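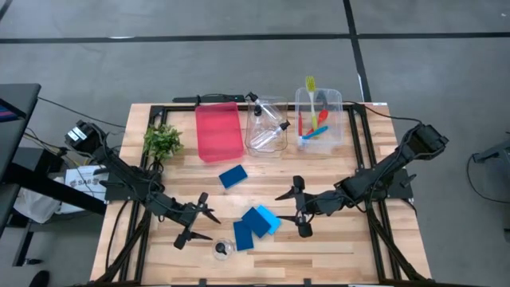
Tustetti kitchen-tidying cell: equipment and budget report, March

Prepared by Lovisa Eide for Sólveig Hviid

1. Where we are

The first cell has both arms mounted on the aluminium frame. The wooden top stays for now. Work this period has been on sorting and putting away small kitchen items: sponges, spray bottles, brushes and utensils, with the two clear bins and the red tray along the far edge of the table. We kept to items we could buy again easily, as agreed at the last review.

We recorded 1,324 runs up to the end of the period. The target for the whole phase is 2,000, and I expect us to reach it without asking for an extension. Sponges make up the largest share. Spray bottles are behind plan and will get most of the hours next.

2. Spending so far

The arms, the frame and the desk computer are paid for and no further invoices are expected on them. The frame came from Verschueren, cut to length, and Toon Verschueren has agreed to hold the same price per metre if we order a second one before summer. Bins, trays and other table items have come out of the consumables line and have cost less than we set aside.

Gripper fingers have cost more. We budgeted for two spare pairs and have used 5. Jasper Postma has looked at the worn ones and thinks the tips catch on the table when the arm comes in low. He has raised the lowest allowed height slightly and we will see whether wear drops over the next few weeks. I have moved money from travel to cover the difference.

3. What we would like to buy next

Second cell. Bart Jacobs has two quotes for a matching pair of arms, one from Trasov and one from Brilano. Trasov is cheaper and uses the same control software we have now. Brilano can deliver sooner and includes a service visit in the first year. Bart prefers Trasov, and so do I, provided they put the 14-week delivery time in writing. Their first quote left it open.

Cable management. Power and data cables still run across the concrete from the desk side to the table. A floor cover and a longer tray under the frame would deal with this. It is a small sum and I would like to place the order now – it does not need to wait for the second cell.

Spare parts. I propose a fixed stock of fingers and one spare motor for each arm joint that uses the common size. At present a failed motor would stop work until a new one arrived.

4. Risks

The main risk is delivery of the second pair of arms. If it slips past the summer, the comparison between cells moves into the next budget year and we would need your agreement to carry the money over.

Floor space is settled. The second cell will use the same taped grid as the first, so no building work is needed.

5. Decisions needed from you

Approval to order from Trasov, subject to the written delivery time.
Approval of the cable work and the spare parts stock.
Confirmation that the move from travel to consumables is acceptable.

Bart can send both quotes in full if you want to see them before deciding.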